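Cómo montar una torre de cubos de colores alineada

Última revisión: 31/12/2019

Material

- Tres cubos de la misma arista: uno rojo, uno verde y uno azul.
- Una superficie horizontal, lisa y de color claro. El blanco facilita ver la línea de contacto entre la base y la mesa.
- Un nivel de burbuja pequeño.
- Un paño seco que no suelte pelusa.

Las medidas de esta guía corresponden al juego Allemora de 34 mm de arista. Para otros tamaños basta con aplicar las tolerancias en proporción.

Preparación

Limpie las seis caras de cada cubo y la zona de trabajo. Una mota de polvo entre dos caras inclina el cubo superior, y el error se acumula con cada nivel. Compruebe con el nivel la superficie en dos direcciones perpendiculares. Si hay desviación, corrija las patas de la mesa; no calce los cubos.

Reserve un área libre de 100 mm a cada lado del punto elegido. Los cubos pendientes se dejan fuera de esa zona.

Procedimiento

1. Coloque el cubo rojo con una cara orientada hacia el observador. Apoye toda la base antes de soltarlo. La sombra bajo la arista inferior debe verse como una línea fina y de grosor uniforme.

2. Coloque el cubo verde sobre el rojo. Haga coincidir primero las aristas frontales y después las laterales. Se admite un desplazamiento de hasta 2 mm; por encima de ese valor, levante el cubo y repita el paso. No lo empuje de lado, porque arrastraría la base.

3. Lleve el cubo azul por encima de la torre, sin rozarla, y deténgalo antes de bajar. Corrija la posición horizontal a esa altura.

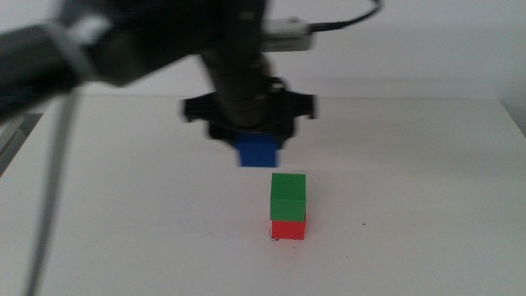 Paso 3: cubo azul en alto, algo a la izquierda de la torre verde y roja.

4. Desplace el cubo azul hasta que su centro quede sobre el del verde. Baje en vertical, despacio, y suelte cuando haya contacto en toda la cara. Retírese también en vertical - un giro al soltar es la causa más común de desalineación en el último nivel.

Comprobación

Mire la torre de frente y de lado, con los ojos a la altura del cubo central. Las aristas verticales deben formar una línea continua. La altura total de tres cubos Allemora es de 102 mm.

Problemas frecuentes

La torre oscila: revise si hay suciedad entre el cubo rojo y la mesa.

El cubo verde queda girado: desmonte hasta el rojo y repita el paso 2.

El cubo azul toca el verde antes de tiempo: aumente la altura de aproximación en 9 mm.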